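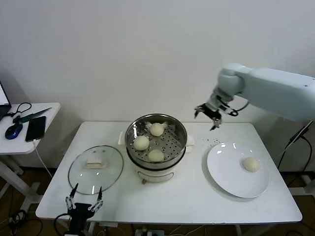 Steamed buns, second stop of the afternoon

Filed under: Visits & Open Days | Small Kitchen Appliances

The November open day at Ikonen in Droridley covered two rooms, and the steaming table was in the smaller one. Tyyne Rautiainen led the tour and kept to the printed programme.

The steamer is an electric pot: white plastic base, stainless steel upper section, a small side handle at each end. The perforated tray sits in the rim of the pot, with its holes arranged in rings. Three buns were on the tray, spaced apart, and a fourth was on a wide white plate to the right. The glass lid lay flat on the table to the left. It has a metal rim and a white handle at the centre.

According to Rautiainen, the house method is 16 minutes at full steam, then two minutes' rest with the lid ajar — the rest is meant to stop the skin wrinkling. The dough is Adell flour, water, yeast and a little sugar. I asked whether the tray was lined or oiled. She said oiled, lightly, as paper blocks the holes.

Clear covers were the other topic. Wuvel, who supply them, list the domed type under part number 1526. My own view is that a dome suits buns better than a flat lid, as drips run to the side.

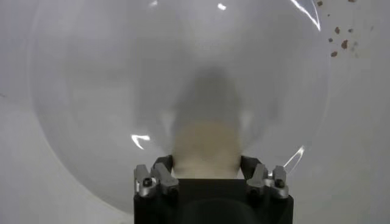
Clear plastic dome, close up. The highlights show the curve.

The second room dealt with kettles and took around an hour. Notes on descaling will follow separately.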